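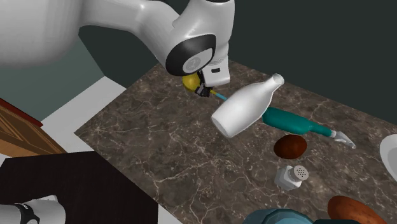

Home Forums Ask Tags Log in

Naming rules and success criteria for simulated kitchen tasks?

Posted by Adesuwa Etim, February 11, 2025

I'm so excited to finally be asking something here! We're writing the house rules for our simulated kitchen benchmark at Walley, and I'm stuck on two points. First, how strict should the reset rule be? Do you start every run with the counter objects in a fixed layout, or scatter them from a seed? Second, when does a grasp count? Our checker passes an episode as soon as both fingertips register contact, and that feels generous to me. We have 53 objects and are planning 200 episodes per policy. 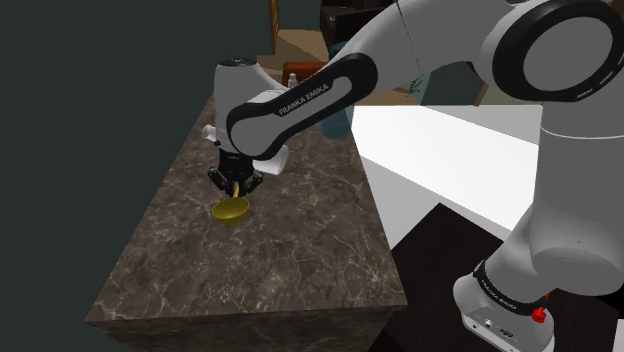 Panda arm, yellow utensil, gripper at the handle.

A run like this one is where our reviewers disagree. I say contact alone shouldn't pass, and my colleague says the lift is a separate task. What do you all write down?

Borislav Radonjić

Great question – I love that you're settling this before the numbers go out! Scatter from a seed, and publish the seeds with the results. At Lockwood we kept one fixed layout until June and our policies had learned the layout beautifully. When we switched to seeds, the scores dropped hard.

For grasps, our sheet says the object has to clear the surface and stay clear for 2 seconds with the arm still. Contact gets logged as its own event, so your colleague can still report it. Write down the physics time step as well, and check every start state for objects that overlap or hang in the air. We threw out more than 3,000 starts that way.

drukport_fan

Just use the defaults. Worked for me.

rustia_sim

Seconding the hold rule. Handles deserve their own line, too – thin ones can slip through the contact model if the collision mesh is coarse, and then your reviewers are arguing over a mesh problem. Good luck, I'd really like to read the finished rules!

Contact us | Copyright Rustia Community Help | Back to top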